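Re: [rimlow-build] grippers, cables, where are we

On Thu 4 March, Margus Sproģis wrote:
> Are the Kumard grippers on both arms yet or only the left? And did
> anyone pick a test object. At Nendunis we used a dowel, rolled all
> over the place. Also please tell me the cables got tied up.
> Margus

Both arms, yes. Went on Tuesday night, left one took 4 screws and a lot of swearing, the right was quick. Homing is fine on both. Cables no, sorry. Ran out of ties. The left one still goes up in a big loop off the wrist and the right ones hang down underneath. Don't run anything fast until thats fixed, esp. the wrist roll.

Test object is a marker pen. Cheap, light, doesn't matter if it gets crushed. Bench has cardboard over it now, two sheets, so the fingertips don't chew up the top. Mind the seam when you set table height, I measured on the front sheet only. 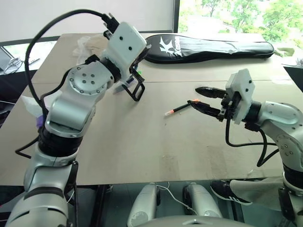

Right gripper open at the marker, left one parked up out of the way.

For the pick I'm using the pose file from the Lazaridis arm with the offsets redone. Old offsets were way off in Z, you'd have gone straight through the bench. New ones are in the shared folder, rev 188. Please don't edit in place, copy it first. Approach speed is set low on purpose, leave it.

Next bit is the handover, left to right. Left holds the pen at a slant and right comes in with fingers wide open. I want the right to close before the left lets go, with a short overlap where both have it. Close force on the right needs to come down first or they'll fight each other. Margus if you still have your overlap numbers from September send them pls.

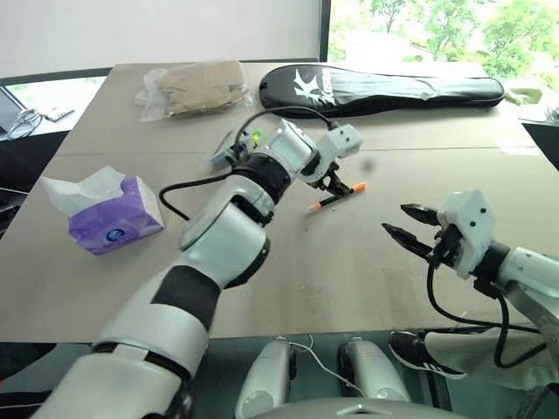
To do before the weekend

- cable ties and a proper strain relief at both wrists (I'll buy, someone remind me)
- right gripper close force, try half of what's there now
- log file stops at line 2767 every time, think it's the buffer size but haven't looked
- clear the back of the bench, the racket bag is right where the left elbow wants to swing on the wide poses
- spare fingertips, we have 2, need more

I'm in after work most nights. If you power it up on your own keep the stop button in your hand, not accross the room.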